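Hema Kandasamy
@hemak_cells

1/ Fault write-up from the two-arm paper cell at Giltley. Task: put loose printed pages into a yellow-orange plastic folder. Failure: the right arm went into protective stop with a page in the fingers, and the log blamed the wrong thing.

2/ Logged cause was "grip lost." Grip was not lost. Pravesh Shezi pulled the force trace and the fingers held the page the whole time. What dropped out was the wrist camera's estimate of where the folder edge was.

3/ From the wrist, the folder is most of what you get: glossy plastic with a gradient from pale yellow to deep amber, and the white page coming in beside it.

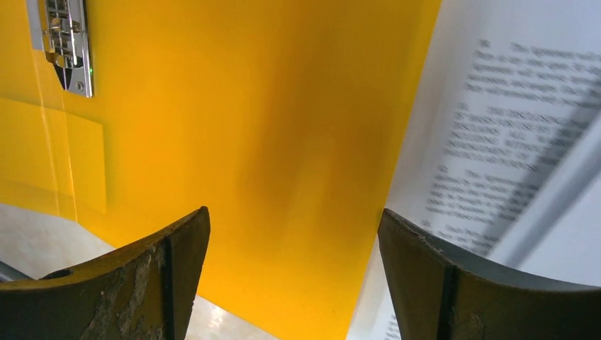 4/ The edge finder wants one strong line. Glossy plastic gives it several weak ones, and they move when the wrist moves. Over 500 logged approaches, 81 had the estimate jump to a different line between consecutive updates.

5/ Most jumps are harmless. The planner smooths them and the arm carries on. The bad case is a jump while the page is moving fast. The smoothing then lags, and the arm drives the paper into the folder instead of past it.

6/ Paper buckles, so the force stays under the limit for longer than you'd like. The stop trips when the fingers reach the plastic. By then the page is creased and the log has already recorded a vision dropout, which the error table maps to "grip lost." That mapping dates from February and I wrote it.

7/ The safety part. "Grip lost" is a self-clearing fault in our setup. The cell waits 2000 ms and retries. A protective stop must never self-clear. For one release, if both arrived in the same cycle, the first one logged decided the recovery. Baltazar Rosales caught it on the bench with his hand well outside the walls. We locked out the cell that afternoon.

8/ Both arms share the table, so a retry by one is a hazard to the other. The left may be hovering over a corner of the folder while the right has its fingers down on the opposite corner, with the stack of paper underneath its forearm. A blind retry from there sweeps the stack.
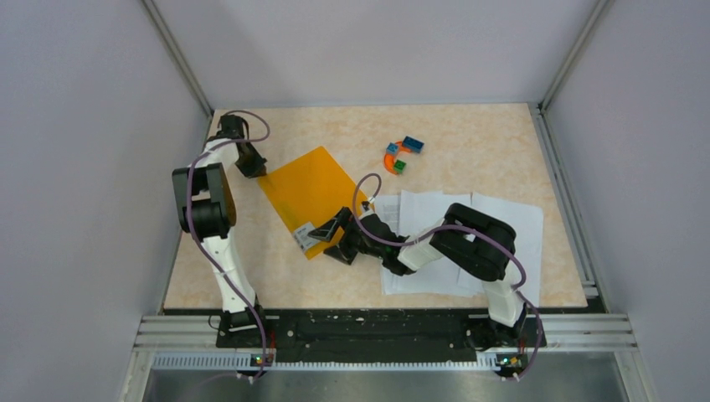
9/ Changes made:
— Protective stop now overrides every other fault, regardless of log order.
— Manual reset only, for both arms together.
— Vision dropout has its own code, 887. It no longer borrows the grip code.
— Approach speed is halved once the page is next to the folder.

10/ Not fixed: the edge finder. Liis Toom wants a matte folder. I would like the glossy one to work, given that it's what people have in their offices. Diffuse lighting is next on the list.

11/ If you run a similar cell, check what your recovery logic does when two faults land in one cycle. Ours passed every single-fault test we had.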